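The bottling hall at Clomcombe gets loud a little before 6 a.m., when the conveyors start. Subira Mollel has worked the end of line 3 for most of her adult life, and until last August her job was the same every shift: lift bottles the sorter had rejected, check the cap and label, and set each one back on the belt or in the scrap bin.

On a heavy day she handled 1132 of them. Her right wrist is still in a brace at night.

Now an arm does the lifting. Mollel decides what it should do when a bottle turns up in a spot it hasn't met before, and she does most of that at a desk in the old label store. Every new pickup is set up in simulation before it goes to the floor. The software, Grultora, gives her an arm, a table and a bottle, and she works on one grasp at a time. 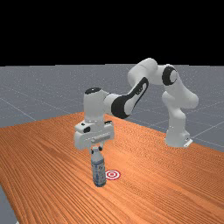

A simulated pickup, with the gripper's fingers on either side of the bottle cap.

"I know where a bottle wants to be held," she says. "I had to learn how to tell the computer that."

The training took 26 hours, spread over several weeks and paid at her normal rate. Two of the people who started it went back to the line by choice. One said he missed being on his feet. The plant kept his job open, though it would not say for how long.

Chaltu Ambaye, the shift lead, had expected arguments about layoffs. Most of the complaints she got were about breaks. When people did the lifting, the line slowed down at lunch and everyone knew it. The arm keeps the same pace all day, and the packers downstream felt it in the first week. Ambaye moved the break times and added a person to packing.

No one was let go, but three people who retired from the line have not been replaced. Younger workers bring that up more often than the older ones do. Pay is also unsettled. Mollel's new title, cell operator, came with a small raise, and the packers are asking for one too.

The next arm is due on the Lindsay line, where the bottles are smaller and the caps are harder to grip. Mollel has already started on the grasps. She still walks the floor at the start of each shift and picks up a few rejects by hand.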